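Murnstead Workroom Guides
Sorting and Storing Small Parts at the White Board

Guide prepared by Phyllis Marsden. Reviewed each November.

Purpose

This guide sets out the standard way to sort, check and put away small loose parts at the Murnstead workroom. It applies to pins, short rods, spacers, caps, screws and similar items that are too small to be kept safely in the open drawers. Users of the Binska room and the Garside room should follow the same procedure, except where a notice at the table states otherwise.

Small parts are the most frequently reordered items in the workroom. In most cases they have been placed in the wrong box or swept up with packing waste at the end of a session, and both losses can be avoided with a few minutes of orderly work.

What You Will Need

A table with a white surface or a white board laid on top
A clear box with a lid for the parts that are to be kept
A shallow tray for parts that have not yet been checked
The part list for the box in question
A soft brush
Blank labels and a fine marker
A task lamp, if the room lighting is weak

Tables used for this work should stand 28 inches high so that a seated person can look down on the surface without leaning. The task lamps kept in the supply closet are rated at 700 lumens. One lamp is sufficient for one table.

Preparing the Surface

1. Remove everything that does not belong to the job. Paper cups, phones and personal items are to be kept off the table while parts are out.

2. Wipe the board with a dry cloth. If marks remain, use a slightly damp cloth and allow the surface to dry fully before any part is placed on it.

3. Check that the board lies flat. A board that rocks will send round parts toward the edge. If it does not sit level, lift it and look for crumbs or a stray screw underneath.

4. Place the lamp to one side and low enough that each part throws a short shadow. A lamp directly overhead makes small dark items harder to tell apart from marks on the board.

5. Set the parts down in the middle of the board, well away from every edge. Do not pour them. Tip the tray close to the surface and let the parts slide out a few at a time.

Tools that are not needed for the moment may rest toward the far side of the table, where they will not be caught by a sleeve.

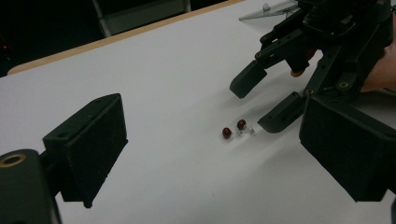 Small items kept toward the middle of the white surface, with a clear plastic tool laid at the far side.

Clear plastic tools deserve particular care. They are easily overlooked on a white background and are sometimes put away under a cloth or thrown out with empty bags. Return each one to the same spot every time it is set down.

Sorting the Parts

Begin with shape, then length, then finish. Users who begin with finish tend to sort the same pile twice, as many parts share a color.

1. Separate the round parts from the flat ones. Round parts should be laid on their sides and turned so that they would roll along the length of the board if disturbed. This gives more time to stop them.

2. Line up parts of the same shape with one end even. Differences in length will show at the other end.

3. Compare each line with the part list. The list gives the name and the number to be kept in the box. If a part does not match any entry, move it to the tray and continue.

4. Look for damage. A bent pin or a cap with a split rim should not go back into storage. Place it in the envelope marked for discards and note the part name on the outside.

5. When a line has been checked, leave it in place until the whole job is done. Moving finished lines about is the usual cause of a second check.

Work with one kind of part at a time if two people share the table. Each person should keep to one half of the board and should not reach across the other's lines. Where a part must change sides, set it down in the open and let the other person pick it up.

If a Part Is Dropped

Stop work and stay where you are. Look at the floor close to your feet first, then at the folds of your clothing and the seat of the chair. Carpet hides small dark parts very well, and a lamp held near floor level will help. Do not push the chair back until the area behind it has been checked.

If the part is not found within 5 minutes, write it on the loss sheet and carry on. The sheet is read every Monday and replacements are ordered from it.

Choosing and Placing the Box

Parts that are used often are kept in clear boxes so that the contents can be seen without opening the lid. Choose a box that leaves some room at the top when all the parts are inside. An overfilled box is difficult to close and the parts near the rim may be pinched by the lid.

Boxes with inner layers are suitable for parts that must be kept apart from one another. Handle them upright at all times. A layered box that is tipped on its side may need to be emptied and sorted again from the beginning.

Place the box on the board itself and not on the bare table next to it. A part that slips while being moved will then land on the white surface, where it can be seen. Keep the box to the side of your stronger hand and leave the middle of the board free.

Before touching the lid, confirm that the base of the box is flat on the board. Lids with a small raised knob are to be lifted by the knob or eased up evenly at the front. Do not pry at a corner with a metal tool. Acrylic scratches easily, and a chipped corner can crack further each time the box is opened.

Any cord or cable near the box should be led away over the edge of the board, on the side away from the parts, before the lid is raised.
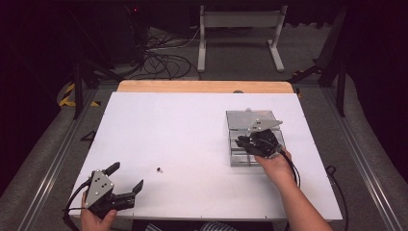 Filling and Closing the Box

1. Set the lid down with its inner face up, so that dust from the board is not carried back into the box.

2. Brush out the box if there is grit in the bottom. Tap the brush over the waste bin and not over the board.

3. Move the longest parts first. In a layered box, fill the lowest layer before the ones above it.

4. Lower each part to its place and release it there. Dropping parts in from above marks the walls and may leave a part standing on end.

5. Look through the side of the box after each kind of part has been added. Compare what you see with the list.

6. Replace the lid evenly. It should settle with light pressure. If it does not, remove it and find the part that is in the way.

7. Write the label and attach it to the front wall near the base. Labels placed on the lid are lost when lids are exchanged between boxes.

Labels

Use the part name exactly as it appears on the list. Abbreviations that seem clear to one user have caused errors for others; "sm. pin" has been used in the past for three different items. Add the shelf letter below the name. Initials are not required.

Old labels should be removed completely before a new one is attached. Adhesive residue may be rubbed away with a soft cloth and mild dish soap. Do not use solvent on clear boxes, as it may cloud the walls.

Clearing the Table

Check the board once more from a low angle before leaving. Small dark parts lying close to the base of a box are the ones most often missed. Lift the box straight up, look under it, and carry it to the shelf with one hand beneath the base.

Brush the board toward the middle, gather the dust onto a sheet of paper, and look through it before emptying it into the bin. Return the lamp and brush to the supply closet. Parts left in the unchecked tray should be covered and marked with the name of the box they came from.

Questions and Corrections

Missing part lists, cracked boxes and requests for additional labels should be reported to Kirsty Fothergill at the Murnstead front office. Corrections to this guide may be left at the same desk, in writing, with the section heading noted.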